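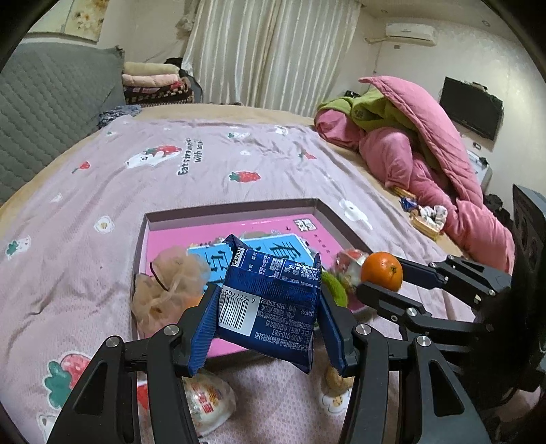
About Covatico

Covatico is an independent research and training institute concerned with one question: which household and shop-floor chores can machines do today, and which must still be left to people? We test, we publish what we find, and we teach. We do not sell robots and we take no commission from those who do.

Our history

The institute was founded by Jolán Hegyi, who had spent her early career planning packing lines and had grown tired of trade brochures that promised more than the machinery could deliver. The first tests were carried out in a rented unit behind the Verstraete furniture works, with one bench, a second-hand arm and a list of chores copied from a hotel housekeeping manual. Els Van Hecke joined in the second year to set up the teaching side and is now Director of Training. Dr Hegyi remains Director of Research.

We moved to our present building on the Wanberg estate when the bench tests outgrew the unit. The ground floor holds the workshop, the stockroom and two furnished rooms. The upper floor holds the classrooms, the library and the offices.

What we study

Our work is organised around the Covatico Chore List, which at present contains 169 tasks. Each is a job that a person would recognise and could be asked to do without further instruction: clear a bed before changing the sheets, sort small goods into a box, fold a towel, wipe down a counter, refill a shelf, pair socks, empty a bin. The list is revised every July. Tasks are removed when they prove too vague to score and added when employers or members of the public put forward a good case.

Every task is set out in ordinary conditions. Early in our work we learned that a machine which performs well on a bare white table may fail on a patterned bedsheet, where printed shapes are easily mistaken for objects. Lighting is left as it would be in a home or a shop. Goods are bought from ordinary retailers and used as sold, with their labels, creases and loose flaps.

A task is attempted 20 times. We record whether it was completed, how long it took, whether anything was damaged and whether a person had to step in. A chore is marked as "ready" only when it has been completed on every attempt without help. This is a strict measure and we have been asked more than once to relax it. We have declined. A household that must watch a machine at work has saved very little labour.

What we have found so far

Of the tasks on the current list, 14 are marked as ready. Most of these are shop-floor jobs in which the goods are of one kind and arrive in the same position each time. Floor cleaning in an uncluttered room is also among them. The greater part of the list remains out of reach at the standard we apply.

Small mixed goods are a good measure of the difficulty. A wrapped snack and a mandarin may weigh much the same, yet they call for different handling. The wrapper crumples as the fingers close, so that its shape at the end of the grip is not the shape the machine planned for. The fruit holds its form but will roll if touched off centre and will bruise if pressed too hard. A person makes these adjustments without thinking of them. With two-finger grippers under direct human control, our trainees generally manage both after a morning's practice. The same grippers working without guidance are much less dependable, and the results vary greatly from one item to the next.

We take from this that the hand itself is often good enough. The greater shortage lies in judgement: knowing how firmly to hold, which item to lift first, and when to let go and begin again. For this reason a growing share of our effort goes into recording how people carry out chores with simple gripping tools — an approach we believe to be of more lasting use than further refinement of the tools alone.

Cloth remains the hardest subject. No bed-making task on the list has yet been marked as ready, and we do not expect that to change at the next revision.

Teaching

The institute offers short courses for care providers, hotels, laundries and small manufacturers who are considering automation. Participants learn to break a job into its separate movements, to write a fair test and to read a supplier's figures with care. No technical background is required. Around 700 people have completed a course with us to date, the majority of them supervisors and line managers.

The principal course, Leltent, runs over five days and includes two days in the workshop. An evening class for the general public is held each Tuesday in term time.

Independence and funding

Our income comes from course fees, testing contracts and grants. A manufacturer may commission a test but may not choose the tasks, attend the attempts or withhold the result. Our scoring sheets are kept in the library and may be consulted by any visitor on request.

We hold no settled view on whether machines ought to take over domestic work. Members of staff differ on the matter, and the evening class has heard strong arguments on both sides.

Visiting us

Visits to the workshop are welcome by appointment. Parties should be no larger than eight, and closed shoes must be worn on the ground floor. Requests to add a chore to the list may be handed in at reception or sent by post to the Director of Research, with a plain description of the job, the place in which it is done and the time a person would normally need for it.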